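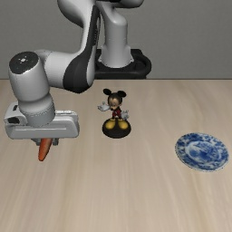
Arm over the tabletop, base mount at the back edge.

Shared folder stuck, Wurnlow sync stops partway every time
Posted by Bláthnaid Scanlon, May 3, 2025

We use cookies to remember your login and ticket history. Accept or change settings.

Issue: Wurnlow sync to the office server stops at 1,618 files out of 3,000. Same number each run. No error. Status just says "Working" with the little circle, left it going over lunch and it was still sitting there.

Server is Munasinghe (old name, never got changed). Client is my laptop, plus the front desk machine does the exact same thing. So not my laptop.

Worked fine until the folder cleanup. Before that I hadn't touched the settings since September.

What I tried so far:

1. Restarted client. Restarted server. No change.

2. Signed out, signed back in. It rechecked everything from zero, took ages, stopped at 1,618 again.

3. Checked disk space on Munasinghe. Plenty. Checked the quota page too, plan limit is way above what we have.

4. Turned off virus scanner for one run, turned it back on after. Same.

5. Wired instead of wifi. Faster to get stuck, thats all.

Log window only shows "waiting for item" over and over with no file name. Is there a way to make it say WHICH item? That would save everybody a lot of time. 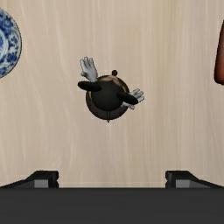 Cor De Haan: Yes. Settings, Advanced, set logging to Full, quit from the tray icon (closing the window isn't enough) and start it again. The name will be on the line before the first "waiting". Also please check whether anybody renamed a folder and changed only the capitals. The client treats "Invoices" and "invoices" as two folders, the server treats them as one, and it will sit there waiting on itself. We've seen that on other tickets.

OK did that. Full logging on. More steps:

6. Ran again with full log. Last line before the waiting starts is a folder, not a file: Drumevow/signed. On the server it's Drumevow/Signed. So yes, capitals. That was in the cleanup, pretty sure it was me.

7. Renamed the server one to match. Client said "conflict" and made a second folder with my name tacked on the end. Great. Deleted the copy AFTER checking it was empty. 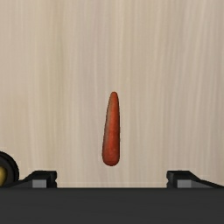

8. Paused sync on both machines. Renamed to "signed-temp" on the server, then to "signed". Turned my laptop back on first, left the front desk one paused.

9. Went past 1,618! Sat at 2-something for a minute, I thought here we go again, but it moved on. Finished at 3,000, green check.

10. Unpaused front desk. Green check there too.

Still open:

Sument, the backup job, ran while all this was going on and now lists the temp folder as well as the real one. Do I delete signed-temp from the backup or let it age out? Don't want to remove somthing the real folder points to.

Also could the client please warn about the capitals thing when you rename. Lost most of a morning to one letter.

Leaving ticket open until the backup question is answered. Full logging is still on, will switch it off after that, the log file is getting big. 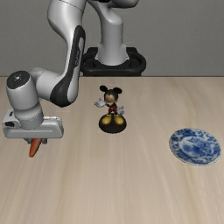 Arm with carrot at left, Mickey Mouse figurine near the middle, blue-and-white plate at right.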